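I bought the Nititen hand mixer in April after my old one quit halfway through a batch of buttercream. My sister-in-law Kusum Chauhan swears by hers, and she bakes for every school thing in town, so I figured it would survive me and two kids.

It has five speeds, and the lowest one is slow enough that powdered sugar stays in the bowl. My old mixer started at hurricane! I've made sugar cookies, boxed brownies and a lot of whipped cream with it.
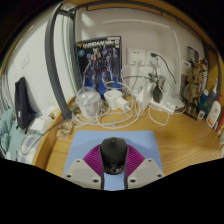
Stiff dough is where it grumbles. A double batch of gingerbread made it slow way down, and the handle got pretty warm, so I finished with a wooden spoon (and a sore arm). If you do a lot of bread or heavy cookie dough, save up for a stand mixer. I looked at the Ferrand one and it was almost $300, so that's not happening this year.

The beaters pop out with one button and go in the dishwasher. The cord is long — I can reach the kitchen island from the outlet by the fridge.
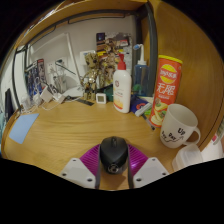

My one real gripe is the storage case. The lid never clicks shut on the first try, and the whisk only fits if you put it in upside down. Mine lives in a drawer now, with the beaters rattling around loose next to it.

I paid $80, and for frosting, cake batter and pancakes on a school morning I'd buy it again. Four stars from me, and it would be four and a half with a better case.
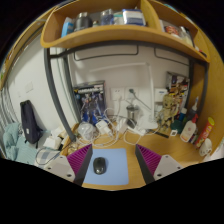

Mouse and pad on the desk, cables at the back.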